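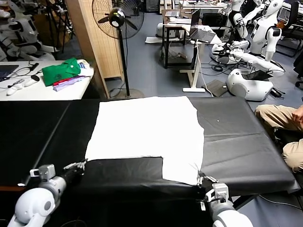

Home and Textile Studies – Project Reports

Folding and Stacking Household Laundry on a Padded Surface

Kieran Whiteley
Mallbridge College
Submitted Tue 7 May

1. Background

The project brief asked for a study of an ordinary household task that could be repeated under the same conditions. I chose folding. At home we fold on the bed or on the kitchen bench, and the stacks in the linen cupboard lean and slide forward when the door is opened. I wanted to know how much of this comes from the way each piece is folded and how much comes from the surface it is folded on.

My teacher, Ms Dwivedi, suggested keeping the question narrow. The first draft in February also covered ironing, storage bags and wash temperature, and all of these were dropped. What was left was the following: does a padded table give a squarer fold than a bare desk, and does a squarer fold make a stack that stands up better?

2. Room and furniture

The folding surface was a black padded table. White cloth shows up well against it and a crooked edge can be picked out without bending down. The padding has a seam in it, which I had hoped to use as a straight line for setting down the first edge. The seam runs on a diagonal when you stand at the long side, so I gave this up after the first practice session and used the table edge.

Lint is also very visible on black. Small white specks came off the cloths all the time and had to be brushed away between folds, or they ended up stuck to the next dark piece.

The bare surface was a white desk. Clothing was piled on this desk between rounds, mostly pink and lavender pieces, with a green garment folded on top. The desk had to be cleared each time it was used for folding, and a laptop and cables shared the space. In a second version of the project I would keep the pile somewhere else.

Behind the desk there is a light wooden folding screen, with a black standing fan in front of it. The fan was kept off during timed folds. In practice I left it on once and the loose corner of a thin cloth lifted before it could be pressed down. The floor is grey-blue carpet tile, so a dropped piece could be used again after a shake.

3. Materials

The test set was 14 pieces of household laundry: hand towels, tea towels, T-shirts and pillowcases. All had been through the same wash with Mikell liquid and were line dried. Nothing was ironed.

The stacks were built on a Bonex shelf with a depth of 42 cm. I measured with a dressmaker's tape and a set square.

4. Method

Each piece was folded the same way on both surfaces.

Lay the cloth flat and smooth it from the middle outwards.
Square the near edge to the edge of the table.
Fold one side in to the centre line, then the other side over it.
Smooth again.
Fold the bottom up to meet the top, then in half once more.
Turn the fold so the closed edge faces forward.

A fold was counted as square if no edge was out by more than 6 mm when checked with the set square. Folding continued until there were 100 folds for each surface. After every complete round the pieces were stacked on the Bonex shelf with the closed edges forward, and the shelf was bumped once with the side of a closed fist. The stack was then marked as standing, leaning or fallen.

I know the bump is not a proper measurement. It was the closest I could get to someone shutting a cupboard door.

5. What happened

The padded table gave squarer folds for the hand towels and the pillowcases. The padding grips the underside a little, so when the top layer is moved across the bottom layer stays put. On the desk the whole cloth tends to slide, and the near edge has to be lined up again before the second fold.

For T-shirts there was very little difference. Most of the trouble with a T-shirt is the sleeves, and they need to be tucked by hand whatever is underneath. The thinnest tea towel was worse on the padded table. It clung to the surface, and pulling one corner across often dragged the next corner with it and left a wrinkle along the fold.

Corners were the main source of error on both surfaces. If a corner folds under while the cloth is being laid out, you lose a bit of the outline and the finished piece has a step in it. It is quick to fix at the start and slow to fix later – the whole piece has to be opened again. I began running a finger along all the edges before the first fold, and the later rounds were better for it. This means the early and late rounds are not strictly comparable, and I have marked the change in the results table in the appendix.

Stacks built from square folds stood up to the bump more often. Order also mattered. A towel at the bottom and T-shirts above it stood well. With a T-shirt at the bottom the stack leaned before it was bumped at all.

6. Problems

Folding gets faster with practice, and I did the padded table rounds second on most days. Ms Dwivedi pointed this out after the results were in. The times have been left out of this report for that reason, and only squareness and standing are used.

One pillowcase had shrunk along its seam and could never pass the square test. It was kept in the set because plenty of real pillowcases are like that.

7. Use at home

We now fold towels on a thick blanket laid over the kitchen table, which is close enough to the padded surface. Tea towels are still done on the bare bench. The linen cupboard has towels at the bottom of each stack and closed edges to the front. The stack of fitted sheets still leans, and fitted sheets were not part of this project.

Appendix A: Results by round
Appendix B: List of pieces and fabric labels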